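Small bottles, and why I've gone off the big ones

I used to carry a great big flask everywhere, and by July my shoulder was complaining! So I've gone over to little clear bottles with a screw cap. 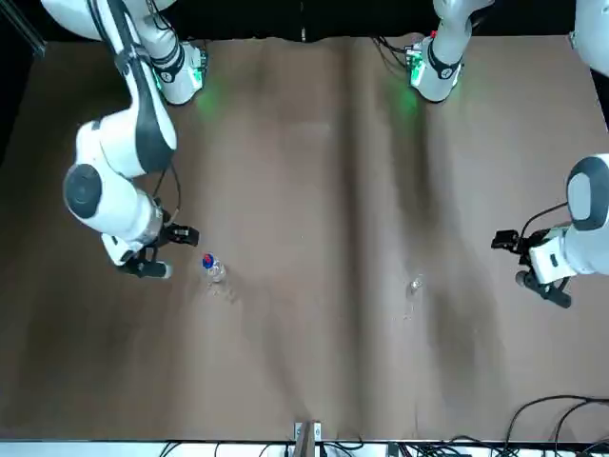
They fit the side pocket of my Kragh bag, and I keep one by the door and another in the car (plus a spare at my desk, if I remember to bring it back).

I do try to refill each one a few times, and after that it's rinsed and off to the recycling at Risholm, cap on.

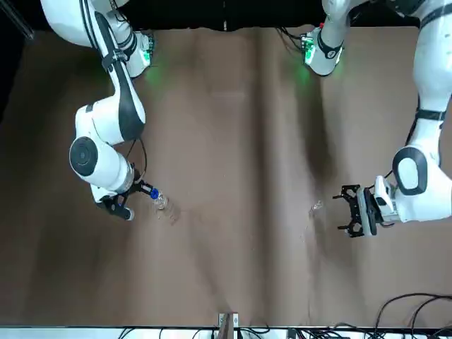
Small clear bottle, blue screw cap.

They take 50p each at the Karitz stall, so I bought far too many, and now the cupboard rattles.

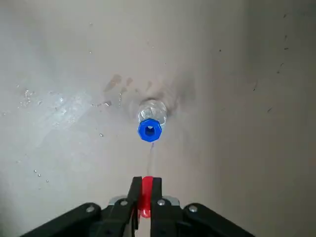 If you want a couple, give me a shout before the next walk and I'll bring them along.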